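Textile Care and Finishing
Unit 6 handout: Water, drying and dimensional change in household cloth

6.1 Terms

Relaxation shrinkage is the loss of length or width that occurs when tension built in during knitting or weaving is released by water. It is largest in the first wash. Progressive shrinkage continues over later washes and is mainly a problem of wool and some rayons. Growth is the opposite change, an increase in one dimension, usually seen in knits dried on a line.

All three are reported as a percentage of the original measurement. A loss is written with a minus sign.

6.2 Measurement

Condition the sample flat overnight. Mark two points in the length direction and two in the width direction, at least 50 mm in from any hem. Do not stretch the sample when placing the rule. Wash, dry, condition again, and measure between the same marks.

Worked case, Jateo knit, length direction:
Before: 183 mm
After one wash: 178 mm
Change: (178 - 183) / 183 = -2.7 percent

Record the drying method next to every result. A figure without it cannot be compared with anything.

6.3 Pile and folded edges

A raised or looped surface holds water between the fibers as well as inside them. Folded layers dry from the outside in, and the inner faces may still be damp when the top feels dry. Hems behave the same way and often shrink at a different rate from the panel they border, giving the wavy edge called roping.
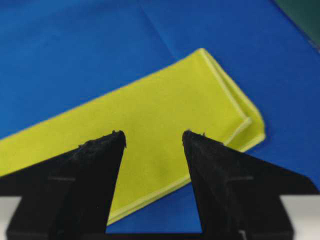
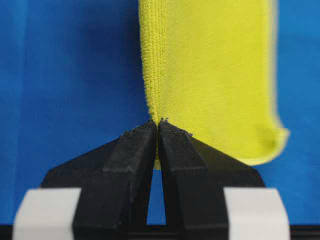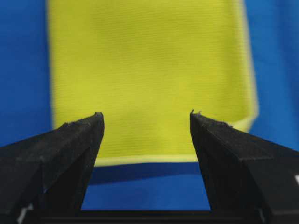 Yellow cloth on a blue fabric ground.

Notes by T. Grilomov

6.4 Drying methods

Line drying: the weight of the water pulls the cloth down. Expect growth in length and some loss in width. Hang knits over the line at the midpoint.

Flat drying: lowest distortion, slowest. Use an open mesh rack and turn once.

Tumble drying: highest shrinkage in cotton, best recovery of pile. Remove before fully dry if the cloth is to be pressed.

The lab dryer at Illach is set to the low program. It holds 53 samples of standard size; overloading gives uneven results at the center of the drum.

6.5 Water uptake

Weigh dry, soak for ten minutes, drain for one minute, weigh again. Uptake is the gain divided by the dry weight. The Ban terry sample gained 575 percent. Flat woven cotton will be far below this. Softener residue lowers the result, so samples are washed once without it before testing.

6.6 For next session

Read the section on resin finishes. Bring the completed shrinkage table for both directions, with drying method filled in. Samples left in the conditioning room after Sunday will be discarded.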